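Toladard workshop notebook
2023-05-04

Slate test pieces, lettering for the Girard headstone

Really good day at the bench. The Girard inscription is finally drawn at full size and I love how it sits. It's a long one for a small stone: her full name, both dates, the husband's name with space left under it, then the line the daughters chose from her recipe book ("let it rest before you cut it"). They laughed when they told me that one and then they all went quiet, and I'd like the carving to have a bit of both in it.

Spent the first part of the morning on the spacing. I'd been setting the name in capitals with the same gap throughout and it looked like a street sign. Went back to Pilar's old advice and drew it by eye on tracing paper, squinting, turning it upside down, moving one letter, turning it back. The double letters are what fix the rhythm for the whole line, so I started from those and worked outwards. So much better! The R in the surname has a leg that kicks out nicely under the next letter and gives the line some lift.

Letter height for the name is now 55 mm. The recipe line is 17 mm, in italics, and that is as small as I want to go on this slate. I cut a trial of it on the Lulotell offcut and the serifs held, apart from one e where I came in too steep and lifted a flake. Entirely my fault, I was hurrying to finish before the kettle.
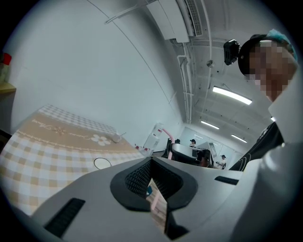
Notes on the Lulotell slate

First time using their darker grade and I'm very taken with it. It cuts crisply across the grain and the V comes up pale enough to read from the path without paint. Along the grain it wants a lighter tap and a fresher edge. I sharpened four times today, more than I would on the green, but the chisel tells you straight away when it's had enough: the sound goes dull and the dust gets coarse.

Leandro Medina had a look at lunch and thinks we should offer unpainted letters as the default on this grade. I agree for anything above the small italic. For the small sizes I'd still show the family both. Two samples are on the shelf by the door, same word, one painted and one bare. Please don't put tea on them.

Comparison with the Ravska drawings

Pulled out the Ravska sheets to see how they handled long dates. Their numerals sit low and high against the line, old style, and they make a date look like part of the sentence. Ours were all full height and the death date was shouting. Redrew the lot with the 3, 4, 5, 7 and 9 dropping below and I can't believe the difference. It reads like a person telling you when she was born.

One catch: the 1 in that style looks like a small capital I. Fine to my eye, but Mr Girard's eyesight isn't great and he'll be the one visiting most. I've given ours a little flag at the top. Pilar Acuña, if you're reading this and hate the flag, come and argue with me, I'm open to it.

Wording check

Read the full inscription aloud against the family's signed sheet, then backwards letter by letter. Found that the drawing had "beloved mother of" where the sheet says "mother to". Probably crept in from the previous job. Corrected on the tracing in red and initialled. The sheet is the authority, always, even when the other version sounds more familiar.

Also still waiting on the hyphen in the middle name. Her birth certificate has it, the newspaper notice doesn't, and the daughters are split. I've left the spacing so it works either way, with a hair more room between the two halves. Nothing gets marked on the stone until we have that in writing.

Next

Transfer tracing to the real slab once the hyphen is settled, white carbon, tape on the top edge only so it can be lifted and checked.
Cut another full trial of the recipe line, slower, shallower on the way into the curves.
Ring the cemetery office about the maximum height with base included. Their form gives one figure and the colour leaflet gives another.
Leandro to collect the dowels and see if the slab's back edge needs dressing.
Big chisel is due for a regrind, it has a tiny nick on the left corner.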